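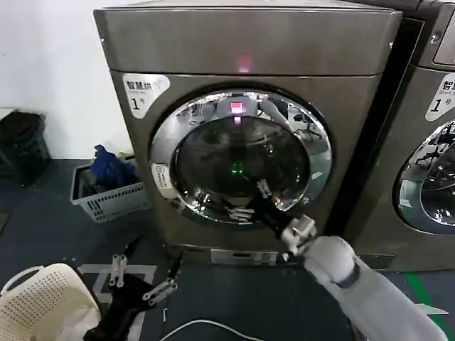
Catalogue > Clubs and schools > Household Tasks Kit

What does a team need before it can start on the laundry task? A two-finger gripper, one camera at the wrist, a front-loader with a round door, and a basket of clothes the team doesn't mind wearing out.

The Brilleck Household Tasks Kit is made for high school and college robotics clubs entering the service events at Wuvville. It comes with door, basket and shelf exercises, spare finger tips and a printed workbook. The arm is not included. Most clubs use the one they already have.

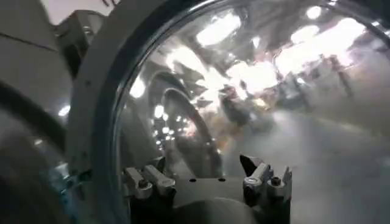
Door work takes up the first part of the workbook, and most teams spend longer on it than on anything else. Students learn to find the edge of the door before they try to pull. Glass makes this hard for a wrist camera – with the two metal fingers up close against a clear curved shell, the view fills with ceiling lights and glare, and the dark rim is the better thing to train on. Section 2 has the lighting exercises.

The kit is rated for 2,000 open and close cycles on one set of finger tips. Replacement tips are sold in packs of 20.
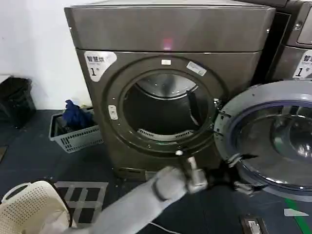

Door open, gripper low near the hinge side.

Xolani Visser coaches the Mokoena club and wrote the basket section. His advice is to mark the floor with tape early and leave it there, so the base goes back to the same spot each session. His students log every attempt, good or bad, and had 233 in the book by August.

Store the fingers in their tray with the bolts snug. Check the colour band on each tip before use and bin any that have split.

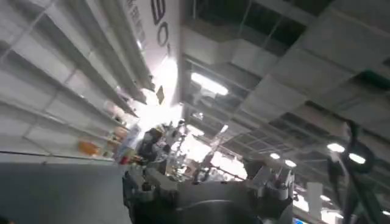

Reading time: 2 min

Shelf work comes last in the workbook. Start with bare boards and add a few packaged goods once the arm can travel the length of a bay without touching an upright. Clubs short on space can skip it and still enter the laundry event.

Orders from schools can be paid by invoice. Please put the club name on the form as well as the school name.

Related items
Brilleck finger tips, pack of 20
Flatia wrist camera bracket
Floor marking tape, green
Household Tasks workbook, extra copy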